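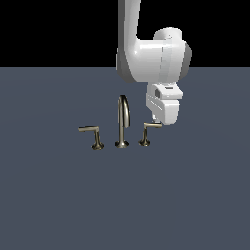
Robot Learning, Unit 7: Learning to turn a tap it has never seen
Notes by Corina Zwahlen

Last unit we finished with grasping, where the object comes away in the gripper and the arm can more or less do what it likes with it. Today's objects fight back a little. A tap handle is bolted to something. It has one joint, that joint has one axis, and if the fingertip pushes in the wrong direction nothing moves except the force reading. I love this problem because it looks so small and then opens up into half the course!

The task

Each episode puts one faucet in front of the arm. The base is fixed and the handle can turn. The policy has to bring the handle past a target angle before time runs out. We count an episode as a success if the handle is past the target at the last step, so a policy that shoves the lever and lets it spring back gets nothing.

The faucets differ a lot. Some have a single lever on top of the spout, some have round knobs, and some have two levers, one on each side. With the two-lever kind, the target handle is given to the policy as part of its input. Leave that input out and the training signal turns to mush (try it in the lab, it's worth seeing once).

What the policy sees

We use point clouds. The points come from the simulated depth cameras and are moved into the robot's base coordinates, and we add the joint positions of the arm. The policy does not get the handle's axis or its current angle. Those are used to compute the reward during training and nowhere else.

Why not give it the axis? In simulation you could, and learning gets much easier. But a real tap doesn't come with its axis written on the side, and we want to find out whether shape alone is enough.

Reward

There are two parts, added together.

Reaching: a small reward for bringing the fingertip closer to the target link. Without it, early training is an arm waving about and never touching anything.

Turning: a larger reward for the change in handle angle at each step, positive toward the target and negative away from it.

Keep an eye on the balance. If reaching pays too well, the policy learns to park beside the lever and collect. Ottilie Schwaiger ran into exactly this when she wrote the first Liapis baseline, and her fix was to pay only for new progress, so that a fingertip hovering in one spot earns zero. Simple, and it works beautifully.

Where to push

Recall that torque is force times the distance from the axis, taking only the part of the force at right angles to the lever. Pushing near the end of the lever needs less force than pushing near the stem. It also means a longer path for the fingertip, and a lever's end moves along an arc, so a straight push will slide off sooner or later. The trained policies tend to settle somewhere between the two, and they correct their direction as the handle turns. We never told them about arcs. They found that in the reward.

The generalization result

This is the part I've been looking forward to. The Liapis set has 41 training faucets, and we hold out 7 more that the policy never meets until testing. A policy trained on one faucet does very well on that faucet and falls apart on the held-out ones. Train on all 41 and it gets a little worse on any single training faucet, but far better on the new shapes. Same network, same reward, same number of steps! The variety is doing the work.

The failures are instructive too. Most come from levers that are short for their base, where the fingertip touches the body before the handle. If you watch only one kind of rollout, watch those.

For the lab

Work in groups of 2. Start from the Korkenska starter code and leave the physics settings alone.

Train one policy on a single faucet and one on the full training set.
Test both on the held-out faucets with random seed 121, so that groups can compare.
Remove the reaching reward, train again, and plot handle angle over time for all three policies.
Pick one failed episode and write a paragraph on where contact was made and which way the force pointed.

Reports go in the course folder by May 31, 2025. Plots need labelled axes, with angles in degrees.

Before next unit, read the chapter on contact models and think about what changes if the handle is stiff. We'll be adding friction.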